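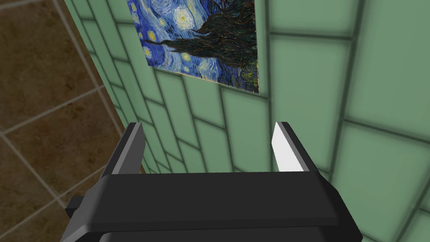
Short Fiction

My team slot in robot club was six to seven, and by 6:40 I'd driven our gripper at the green wall so many times I could have drawn every tile. Somebody in the club had hung Starry Night in the simulated room years ago, and I swear I stared at it more than at my own code.

The Hidlow round was worth 700 points. We had 149. All I had to do was get both arms to the little potted plant on the black table -- and bring it to the brown door without tipping it.

"Left arm first," said my partner, mouth full of pretzels.

"I know left arm first!"

I did not know. I changed one line, held my breath and hit run.
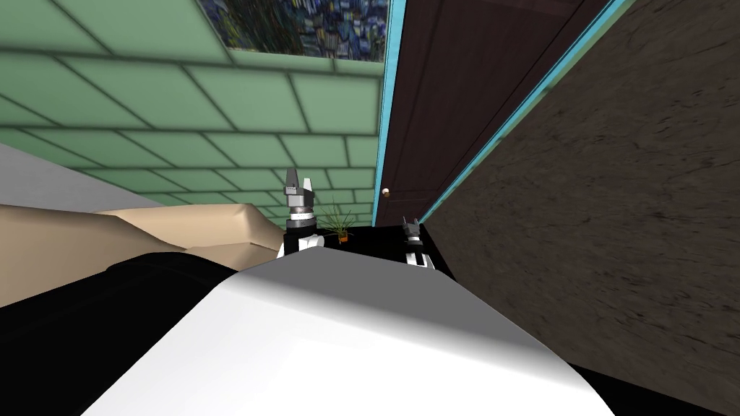

Part Two: The Plant

The arms went up together, like they were asking a question. My partner quit chewing. I grabbed the desk and waited.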